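Cómo lavar y secar mantas polares y prendas de punto sin estropearlas

Las mantas polares aguantan bien el uso diario, pero pierden el tacto suave en pocos lavados si se tratan como una toalla. Con el punto ocurre algo parecido: casi todos los jerséis que se deforman lo hacen al secarse. En esta guía explico el método que uso en casa desde que cambié la secadora por un tendedero plegable.

Qué necesitas

Detergente líquido suave
Vinagre blanco de limpieza
Una bolsa de malla con cremallera
Dos toallas grandes y secas
Un tendedero o una superficie plana
Un cepillo de cerdas blandas

Paso 1. Leer la etiqueta y separar

Mira primero la composición. El forro polar suele ser poliéster y admite lavadora en frío o a 30 grados. El punto puede ser algodón, acrílico, lana o una mezcla, y ahí la etiqueta manda. Si ya no se lee, trátalo como lana.

Extiende cada pieza sobre la cama, con buena luz, y busca manchas, hilos sueltos y bolitas. Los rojos y los morados van aparte en el primer lavado. Para comprobar si destiñen, humedece una esquina poco visible y apriétala con un paño blanco durante un minuto.

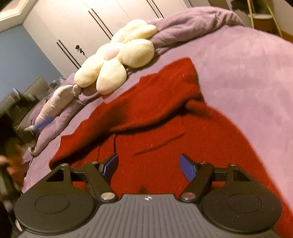 Punto rojo sobre manta polar lavanda.

Paso 2. Tratar las manchas

Pon unas gotas de detergente sobre la mancha y déjalo actuar un cuarto de hora. En el polar puedes frotar con el cepillo, siempre en la dirección del pelo. En el punto no frotes: presiona con la yema de los dedos y aclara con agua fría.

Paso 3. Lavar

Polar: programa corto, agua fría, centrifugado bajo y la mitad del detergente habitual. Nada de suavizante – deja una película que apelmaza la fibra. En su lugar echo dos cucharadas de vinagre en el cajetín. No llenes el tambor más de la mitad, porque la manta tiene que moverse.

Punto: del revés, dentro de la bolsa de malla y en programa de lana. Si lo lavas a mano, bastan unos 8 minutos de remojo en agua fría. Sácalo sujetándolo por debajo con las dos manos, nunca colgando de los hombros.

Paso 4. Quitar el agua

No retuerzas nada. Coloca la prenda de punto sobre una toalla seca, enróllala con la toalla y presiona a lo largo del rollo. Repite con la segunda toalla si sigue goteando. La manta sale del centrifugado casi lista y solo hay que sacudirla un par de veces. 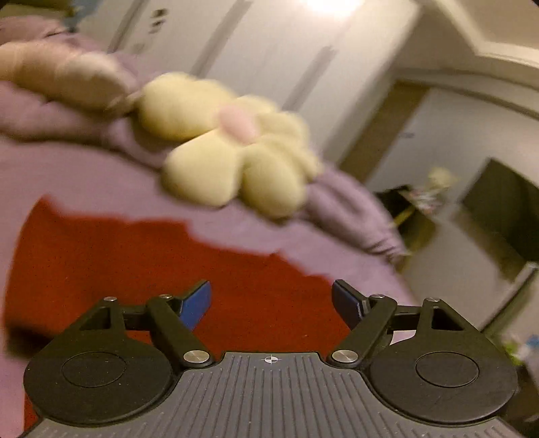
Paso 5. Secar

La manta se tiende abierta, repartida entre varias varillas, a la sombra. En agosto tarda una mañana; en invierno, con la ventana entreabierta, cuenta con seis horas o más. El punto se seca en horizontal. Dale forma con las manos mientras está húmedo, alinea las costuras y dale la vuelta a media tarde.

Evita el radiador. A Dwynwen Wynne, mi vecina, se le quedó tieso un borde entero de la manta por dejarla encima una noche, y eso no tiene arreglo.

Paso 6. Guardar

Espera a que todo esté seco por completo, también las costuras. El punto va doblado, sin percha. La manta se puede enrollar – ocupa menos y no marca pliegues. Si la guardas toda la temporada, usa una funda de algodón y deja las bolsas de vacío para otra cosa.

Para las bolitas del punto, pasa una maquinilla quitapelusas con la prenda bien estirada sobre la mesa y sin apretar. En el polar prefiero el cepillo, en seco, una vez al mes.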